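Drirkbridge clothing drive moves to bigger room, needs more T-shirts

The yearly clothing drive in Drirkbridge has moved to a bigger room in the Grusent building, and the organizers are asking the residents to bring more summer clothes before the end of August.

Last year the drive collected 2000 pieces, mostly for adults. This year the goal is 3000, and the clothes will go to families in Drirkbridge and in the nearby town of Usman.

"We have already many coats and heavy trousers," said Dennis Koech, who coordinates the drive. "What families ask us for now is T-shirts, shorts and light things for children."
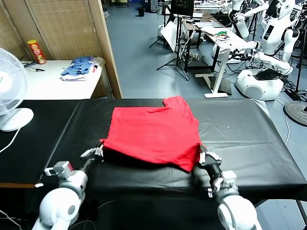

Every donated piece must be folded before it goes in the bags, and Koech says this step takes the most time. The old room had only one small table, so the clothes were often folded on chairs and had to be folded again later. Now the work is done on a long table with black plastic sheeting over it, where a shirt like the red one can be laid flat with the sleeve turned in. Pieces with a stain or a broken zipper are put apart, and they are sent to the Tindo workshop to be used as cleaning cloths.

The organizers ask people to wash the clothes at home and to close all the buttons. Shoes should be tied together in pairs. Blankets and pillows cannot be accepted this year, as there is no dry place to store them. Each household may bring up to 30 pieces at one time, and those who have more are asked to call first.

Clothes can be brought on Sunday from 10 a.m. to 4 p.m. at the side entrance of the Grusent building. Parking in front of this entrance is allowed only for unloading. The 2 big collection boxes near the Drirkbridge library also stay open during the whole month, and they are emptied every evening.

People who want to help with the folding can write their name on the list at the entrance. No experience is necessary, and children can come together with a parent.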